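Inicio | Taller | Guías | Cuaderno de averías | Contacto

Puesta a punto de una celda de dos brazos: pinzas, cables y cámaras de muñeca

Imprimir esta página | Enviar por correo

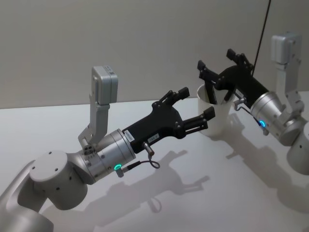
¿Cada cuánto hay que revisar las almohadillas de los dedos?
Yo las miro cada 700 ciclos de agarre y las cambio en cuanto noto el borde redondeado, aunque todavía sujeten bien.

Dicho esto, vamos al lío. Llevo una temporada cuidando la celda de dos brazos del taller de Enddale, la que todos llamamos Brovano, y me han pedido tantas veces la rutina que prefiero dejarla escrita de una vez. La mitad me la enseñó Po-yen Au y la otra mitad la aprendí metiendo la pata (con bastante dedicación, además).

Antes de tocar nada

Manda los dos brazos a la posición de reposo y espera a que se paren del todo. Después, parada de emergencia pulsada y llave fuera. Sí, también si solo vas a apretar un tornillito. Ten a mano las llaves allen, un paño que no suelte pelusa, alcohol isopropílico y unas bridas de velcro. Las de plástico guárdalas para otra cosa: aprietan demasiado y acaban marcando la funda del cable.

Las pinzas

Abre los dedos a mano si tu modelo lo permite; si no, déjalos abiertos antes de cortar la corriente. Busca holgura en los pasadores de las articulaciones moviendo cada dedo de lado, con suavidad. Un pelín de juego es normal, un clic no lo es. Limpia las almohadillas con alcohol y deja que se sequen. Si cambias una, cambia su pareja también — con una nueva y otra gastada el vaso se te va a torcer al cerrarse la pinza, y vas a perder la tarde recalibrando algo que estaba perfectamente.

Los cables

Aquí es donde más fallos me he encontrado. El cable de la pinza necesita un bucle holgado hasta la muñeca, pero tampoco tanto que se enganche con los dedos. Mi truco: con la celda otra vez en marcha y a velocidad mínima, giro la muñeca hasta los dos extremos del recorrido que usa el programa y voy mirando el conector. Si el cable tira, suelto un poco; si roza la mesa, recojo. Tin-yau Tsang deja siempre el bucle más corto que yo y discutimos por ello cada abril, cuando toca la revisión grande. De momento ninguno ha convencido al otro.

Las cámaras de muñeca

El soporte se afloja con las vibraciones, poco a poco, y no te enteras hasta que el brazo empieza a llegar a los sitios desviado. Corta otra vez, aprieta los tornillos en cruz y haz una rayita con rotulador entre el soporte y la muñeca. Así, la próxima vez, ves de un vistazo si se ha movido. ¡Me ha ahorrado muchísimas calibraciones!

La prueba del vaso

Para terminar uso un vaso blanco, alto y ligeramente cónico, puesto de pie sobre la mesa. Primero acerco un brazo y meto un dedo de la pinza por la boca, dejando el otro por fuera, muy despacio. El otro brazo espera con la pinza abierta. Cierro, levanto 67 milímetros, bajo y suelto. Lo repito cinco veces y luego cambio de brazo.

Si el dedo toca el borde al entrar, repasa primero el soporte de la cámara y después la calibración, en ese orden. Si entra limpio pero el vaso resbala, vuelve a las almohadillas. Apunta el resultado en la hoja de la celda, con la hora, antes de irte a por el café.

Imprimir esta página | Enviar por correo

Volver a Guías | Siguiente: cambio de almohadillas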